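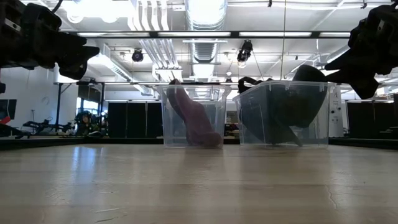

A reader in Billdale wrote in to ask whether clear bins are worth it, when a plain old drawer has held her family's small cloth things since 1982 and never complained once.

Well, I do love a deep drawer! But soft things sink in a drawer (gloves, odd socks, the little bag you only take on trips), and what sinks gets forgotten until spring. With clear bins you see the color through the wall and go straight to it.

I keep 2 of them side by side on the table while I sort, one for the lighter pieces and one for the dark, and I pour myself a cup of Zoëga before I begin, as it always takes longer than I think. Shake each piece out, check the seams, then lay it in without cramming. Straps go in last, tucked down the side, or they snag on everything.

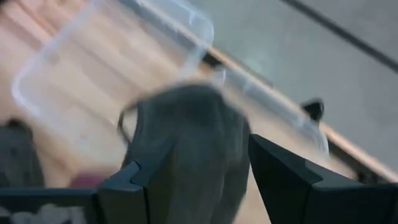
Soft gray fabric by a clear bin

Wipe the bins with a barely damp cloth every January and dry them well before anything goes back in. If the plastic has gone cloudy, a drop of dish soap in warm water usually helps. I leave mine upside down on a towel overnight.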